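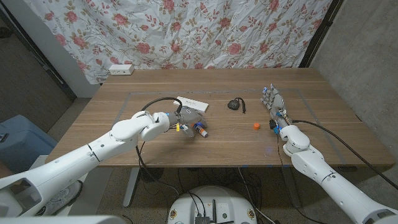 Arnout De Graaf asked after the last run-through why the talk spends so long on labels when the title promises stock control. Fair point. Answer it in the first minute: at Rarnow the count was wrong mainly through labelling, so labels come first.

Timing: start at ten past, leave the last quarter of an hour for questions.

## 1. The starting position

- Rarnow store, small consumables only: pens, tape, fuses, cable ties.
- 605 stock lines on the system. 63 had no matching shelf label.
- Say what a stock line is - one item, one size, one supplier code. Half the room will be from purchasing and use the term differently.
- Don't go into the Boersma contract. If asked, say it ended in December. 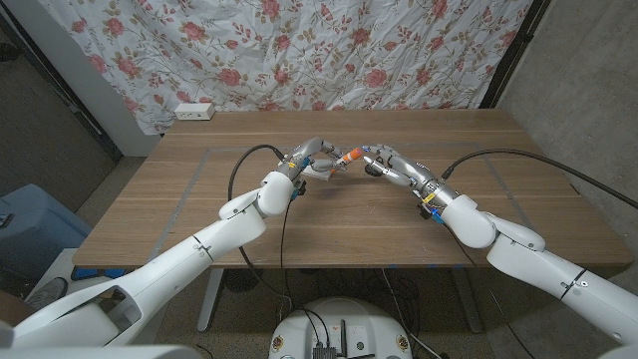
## 2. Units of issue

- Markers are the worked case. Bought by the box, issued singly, counted by whoever is on shift.
- The system held boxes. The shelf sheet held singles. Both were filled in correctly.
- Show the conversion slowly. Pause before the next slide.
- Rule adopted: count in the unit you issue. The buying unit goes in a separate field.
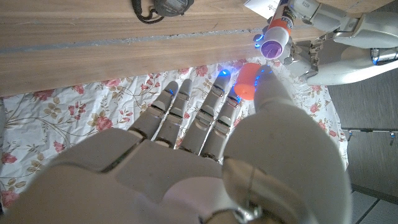 ## 3. Reorder points

- Old method: one fixed level for everything, set at the Arken site and copied across.
- New method: average weekly use times lead time in weeks, plus a margin for slow suppliers.
- Review every 3 months. Monthly was tried and the levels moved too much to be useful.
- More than 2,000 issues went into the averages. Mention that returns were left out, and that this makes use look slightly high on tape.

Expect a question on items with almost no movement. The formula gives a level near zero for these, so they are set by hand

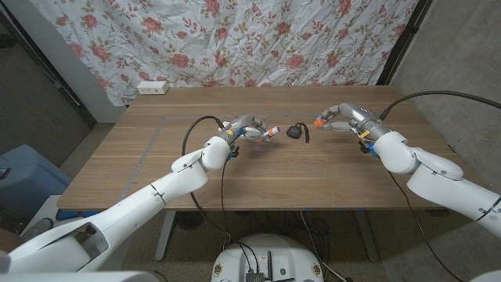
and reviewed once a year by the store and the department that uses them. Wokinano can flag them, but the flag has to be switched on per line - check the wording on slide 14, it still says "automatic".

## 4. Still open

- Part-used boxes at year end. No agreed rule.
- Whether Arken moves to the same units. Arnout has the draft.
- Handout is at the back, both sides. Take questions.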